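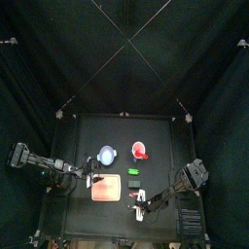 Notmont, the planning software that Jimell has been writing and rewriting for the past three years, is now open to any lab or workshop that would like to try it. It is a program for running two robot arms over one shared table, and it takes on the part of the job that has always given people the most trouble, which is deciding where each arm should go next and how to keep it out of the other one's way. Kitchen things turned out to be a fine way of putting it to work. A pink cutting board lying flat between two grippers, with a small light blue and white pot and a red measuring cup farther back, makes a planner think about edges, handles, height and reach all in one sitting, and we have come to be quite fond of tables set up that way.

We are a small company and we tend to talk a lot about our work, so please bear with us while we explain what is new in this release and who we think will enjoy it.

Most planning tools treat a pair of arms as two separate machines that happen to be neighbors. You plan a path for the left one, you plan a path for the right one, and then you check whether the two paths bump into each other. When they do, one arm waits. It is a safe way to work, and plenty of people have done good things with it, but there is a great deal of waiting. Notmont plans both arms together from the start. Every path it draws up already knows where the other arm will be, down to the elbow and the cabling, so the arms can share the middle of the table and carry on working.

The second piece is called Drakos, and it is the part that looks. Drakos takes in the camera picture and turns it into a simple map of the table: what seems to be there, how tall it is, where a gripper could get hold of it, and (this matters more than you might think) how sure the software is about each of those things. Dark objects on a dark table have been a headache for as long as we have been doing this. A gray block on a black surface gives a camera very little to go on, and earlier versions of Drakos would sometimes make a firm guess when they should have made a careful one. The new version marks an uncertain outline as uncertain and passes that along to Notmont, which then leaves a wider berth or asks for a second look before sending an arm in.

We have also spent a good many months on tooling, at the request of the people who have been kind enough to use our early builds. Grelitz, our desktop viewer, now lets you scroll back and forth through a run and see the plan, the camera picture and the map from Drakos side by side on one time line. If an arm paused and you would like to know the cause, you click on the pause and Grelitz shows you which rule was holding it back. You can change the rule there and then, replay the same stretch with the new setting, and compare the two plans before you move any hardware. Several of our early users told us they now keep Grelitz open all day long, and we were very happy to hear it.

The main changes in this release are:

Joint planning for two arms on a shared table, with up to 1,000 planning steps kept in the run history
Confidence marks on every object that Drakos reports
Replay and side-by-side comparison of plans in Grelitz
4 ready-made setup files for common table layouts, each of which can be edited in any text editor
A plain-language log, so that a person who did not write the code can still follow what it decided

There are things that Notmont does not do yet, and we would like to be open about them. It does not plan for people reaching into the work area, and it should be used only where your own safety measures already take care of that. It does not handle cloth, string or anything else that changes shape as it is picked up. Clear glass and shiny metal are still hard for Drakos – we are working on both, and we hope to have something to share in January.

Notmont, Drakos and Grelitz come together in one download. Teaching labs and other nonprofit users can run the whole set free of charge, and businesses can use it for three months before choosing a plan. Setup is meant to be friendly: the installer walks you through matching the software to your arms and cameras, and a short practice run in simulation comes before anything moves on a real table. Our help pages have been rewritten from top to bottom, with a good deal more on camera placement and lighting than we had before.

If you already have an early build, your old setup files will open in the new version, and Grelitz will point out any setting that has changed its name. Please keep a copy of the old files all the same.

About Jimell

Jimell makes planning and perception software for robot arms that work at tabletop scale. Requests for downloads, demonstrations and press material can be sent through the contact form on the Jimell website, and we do our best to answer every one.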